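A White Vanity and What Stands on It

Text by Viorica Bogdan

My gallery pages are usually about chairs and tables, so some readers may be surprised to find a bathroom vanity. I wanted to make this page for a long time. The bathroom counter is the furniture we use first in the morning and last at night, and still we speak about it only when we buy it or when the drain is blocked. In January I asked readers of the Holovko newsletter to write to me how they keep theirs. I received 33 letters. Many of them were longer than this page will be, and I thank everybody who took the time.

The vanity on this page is a small white one, with a countertop and basin made in one piece. I like this type very much. There is no joint between the basin and the counter, so there is no dark line of dirt to scrub with an old toothbrush. My own vanity at home has such a joint, and I know this line very well.

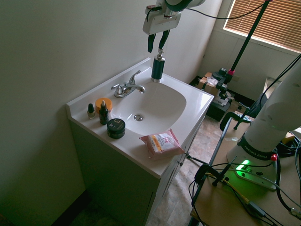 Small bottles and jars to the left of the basin, the dark pump bottle at the right. The orange jar is my favorite.

The group on the left is typical for what people described to me in the letters. One nail polish, one round jar with a flat lid, one bottle with a dropper, one low jar with a wide lid. They do not belong to one set, and I think it is more pleasant this way. When all the containers on a counter come from the same series, I feel that I am in a shop and I am afraid to touch them.

The low black jar is nearest to the front. Several readers wrote that they put low things in front and tall things in the back, without ever deciding it. Zakhar Pavliuk wrote the opposite. He keeps the tall bottles in front, so that he does not see the small ones, and he finds his counter very calm. I tried his method for nine days in my bathroom. I knocked over the tall bottle on the second morning, and again on the fourth, and after this I was careful but not happy.

A nail polish bottle is a special case. It is small and the glass is quite heavy for its size, and when it falls into the basin it makes a terrible noise. I keep mine in a drawer now. If you have no drawer, a shallow dish is enough.

About the basin

A white basin with a smooth, rounded inside is the easiest one to clean. I use a soft cloth and a little dish soap, nothing more, and I rinse with warm water. For white spots around the drain I put a paper towel with some vinegar on them, I wait while I drink my coffee, and then I wipe. Please do not leave vinegar on the metal parts for a long time. I made this mistake on a faucet in my first apartment and the surface became dull in one place, and it stayed so until I moved out.

The raised edge at the back of the counter is a useful thing also. Water that splashes behind the faucet stays on the counter, where you can reach it, and does not run down between the wall and the cabinet. My neighbor has a counter without this edge. Every spring she paints the same piece of wall.

If you want to put bottles behind the faucet, think first how you will take them out again with a wet hand. The space there is narrow on most vanities. A pump bottle should stand at the side. Viewed from the front, I prefer it on the right, and my husband, who is left-handed, moves it to the left whenever he can.

The right side, and the wipes

Many letters spoke about soap. A bar is cheaper and it lasts well, but it needs a dish, and the dish needs cleaning. A pump bottle needs only to be filled. The dark bottles are practical because you do not see how much is inside, so the counter looks the same on Monday and at the end of the week. It is also their weakness. You press one morning and there is only air.

I have a habit from my mother: when I open the last refill bag, I write soap on the shopping list immediately, before I pour. One reader told me that she buys the refills in a big box from Paken and keeps the box under the basin, where it takes all the place that should be for towels. She asked me for advice. My advice is to share the box with a sister.

Wet wipes in a soft packet are more difficult to place. The packet has no real shape, it slides, and it becomes thinner from week to week. In a basket it looks untidy, and in a drawer one forgets to close the flap and the wipes become dry. The front corner of the counter is the place where most people leave it, and after reading so many letters I stopped fighting against it. Only be sure that the flap is pressed down well.
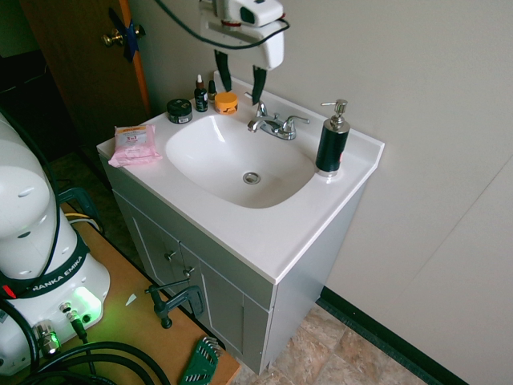
Doors, knobs and the space below

A cabinet with two doors is better than one with a single door, at least in a narrow room. You open only the half you need and you do not have to step back. When the knobs are near the upper inner corners, you also do not have to bend much. It is a small thing, but my knees are grateful for it.

Recessed panels are pretty and they collect dust on the lower ledge of the frame. I go over them with a dry paintbrush, the flat kind, two fingers wide. It is faster than a cloth because the bristles go into the corners.

Inside my own cabinet I have the following order, which I do not recommend to everybody:

Left half: toilet paper, cleaning cloths, the hair dryer in a cotton bag.
Right half: soap refill, spare toothbrushes, a tin with hairpins, plasters and one pair of scissors that I can never find when I look for them.
In the middle, around the pipe: nothing. The pipe must be reachable. Last winter I had to close the valve quickly, and I was glad that I did not have to take out the whole household first.

Floor and walls

Mottled tiles in beige and brown are not fashionable at this moment, I know. I grew up with them and I defend them. They forgive hair, dust and a drop of toothpaste until the evening, and a plain white floor forgives nothing at all. Together with a white vanity and a pale wall they look warm to me.

A dark baseboard is a question of taste. It makes a clear line where the wall ends, and it does not show the marks of the mop. Viewed for a long time, it can make a small room look lower. If you paint yours, use a paint made for damp rooms and let it dry longer than it is written on the can.

From the letters

"My counter is 2 feet wide and I share it with three teenagers. I gave each of them a cup. What is not in a cup on Sunday evening goes into a bag, and the bag goes under my bed."

"I bought a tray from Stuvari because I believed it would make order. Now I have disorder on a tray. But I can lift everything at once when I wipe, so I keep it."

"We had the same Wudberg mirror shelf for many years, and everything small stood there. When it broke, all these things moved down to the basin, and only then I saw how many creams I own and never open."

"Dropper bottles should be kept upright. I kept one lying in a drawer, and the paper of the drawer is still sticky."

The last one is from a reader who did not want her name here. I can confirm it from my own drawer.

If you send a letter

I will make one more page about bathrooms, most likely about shelves and hooks, and after that I return to chairs. You can write to me about how you store towels when there is no closet, and I am especially interested in solutions behind the door. Please write also the approximate size of the room. Letters can be short. The longest one until now was from a gentleman who described every hook he has ever screwed into a wall, and I read it to the end with pleasure.

Corrections to my English are welcome too, and I do not get offended.

Contact: Viorica Bogdan, Holovko newsletter | © 2019 | Text last changed 2 August 2019 | Back to top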